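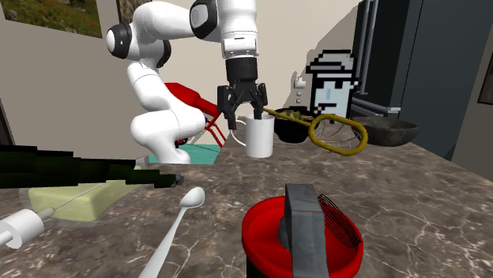
I want to make a case for the second cup of coffee. The first one does its job, fine, you drink it standing up with one shoe on and you couldn't say later what it tasted like. The second is the one I look forward to! It comes at 10:30 or so, when the early rush has burned off, and for as long as it lasts I'm not really available to anyone.

My old boss, Gudrun Skjelbred, ran her whole office on this idea. She had 14 people under her and every one of them got up from the desk mid-morning, phones left behind, and sat down with something warm. I learned more about how that place worked from those breaks than from any meeting (I also learned to like rye crackers, which I had not expected). People told you what was going wrong while it was still small enough to fix.

Then I moved on to a company where everybody carried a lidded cup from call to call, and I missed it terribly. You can drink coffee all day that way and never once have a coffee. So I started taking my break alone, and after 3 weeks a man from billing pulled up a chair. Now there's a regular table of us, and we argue about soup and bus routes and whose tomatoes came up first.

Try it in February, when the mornings are gray and you need it most. Tea counts. Hot water with lemon counts – I'm not strict. Just sit down for it.

2 comments

Osvaldo Bragança
My father did this every day at the shop, always in the same chair. Thank you for reminding me.

Leiva
Rye crackers with butter or without? This matters.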